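# Moving your website to a new host: your questions answered

Changing hosts sounds scarier than it is, and we love helping people through it! Larora looks after websites for small firms and clubs, and these are the things we get asked most.
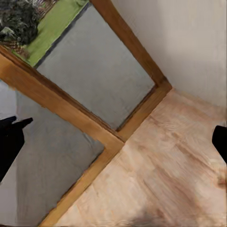

Most of the answers below apply whoever you're moving to, so please use them even if you never become a customer. If your question isn't covered, send it in and we'll add it.

### Will my website go offline during the move?

It shouldn't. We build a full copy of your site on the new server first and leave the old one running. You get a private link to check the copy, and we only point your domain at it once you say you're happy. Visitors see the old site until their internet provider picks up the change, then they see the new one.

The thing to avoid is cancelling your old hosting too early. Keep it going for at least 5 days after the switch.

### Do I have to move my domain name as well?

No, and lots of people don't realise the two are separate. Your domain can stay exactly where it is registered. You (or we, if you give us access) change a couple of settings so that it points to the new server.

### What about my email?

Ah, the big one! If your email comes bundled with your old hosting, it needs moving too, and we'd much rather know at the start. Please give us a list of every address you use, including the odd ones like accounts@ or the one your booking form sends to. Moushumi Hettiarachchi runs our email moves and she is brilliant at tracking down forgotten mailboxes, but a list from you still saves a lot of time.

If your email is with a separate provider, it stays put. We just copy the right records across.

### How big a site can you move?

The largest so far was for a walking club in Ercombe, with 700 pages and a huge archive of route notes. It was a joy to work on - every route had its own downloadable map. Small sites are often copied in an afternoon.

### Can I keep editing while you're copying it?

Please hold off if you can. Anything you add to the old site after we take the copy won't be on the new one. Shops and forums are a bit different, and we'll agree a quiet hour with you, usually before 7 in the morning, for the last lot of orders or posts.

### Will I drop down the search results?

If your page addresses stay the same, there's no reason a change of host should hurt you. If they're changing, ask us to set up redirects. We did 167 of them for Fothergill, a seed merchant in Skorkbridge, when they tidied up their product pages, and Asanka Begum tested every single one by hand.

### Do you keep backups?

Yes! Every site is backed up nightly, 365 nights a year, and you can download a copy from your control panel whenever you like. Do keep one of your own before a move too.

### What do you need from me to get started?

- The login for your current hosting
- The login for your domain, or the name of whoever looks after it
- Your list of email addresses
- Any dates to avoid, such as a sale or an event

Send logins through the secure form in your account, please, and not by ordinary email.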